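Diary of the Acting Registrar, Planddale Textile Reuse Office
November, entry begun at 7:40 in the morning

The Office opened at the usual hour. The overnight delivery from Hokport had been received and signed for, and the weight recorded at the dock was 455 pounds. The paperwork listed 200 bundles. The count at the sorting tables gave 197, and a notice of the difference was sent to the carrier before noon. No reply had been received at close of business.

Roos Boersma attended from the regional board to review the grading rules for denim. It was agreed that garments with worn knees will continue to be graded as wearable, provided the seams are sound. Garments with torn pockets will go to repair. The question of zippers was put off again, which I regret, as it has now been put off since spring.

The contract with Uçar for the collection of wool was renewed without change. Filteck has asked for a later date to service the dust filters in the main hall. I granted the request with some reluctance and have asked that the side doors be kept open during cutting.

Small remnants were the last matter of the afternoon.

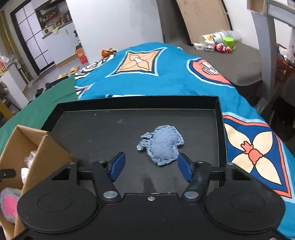

Ms. Boersma holds that any piece too small for patching should go directly to the fiber line. I asked that quilting groups be given 30 days to make a claim first. She will take the proposal to the board, and I am to supply a written draft.

The roof over the east stair is leaking again. Reported to the landlord at 4:15. Left the building at six.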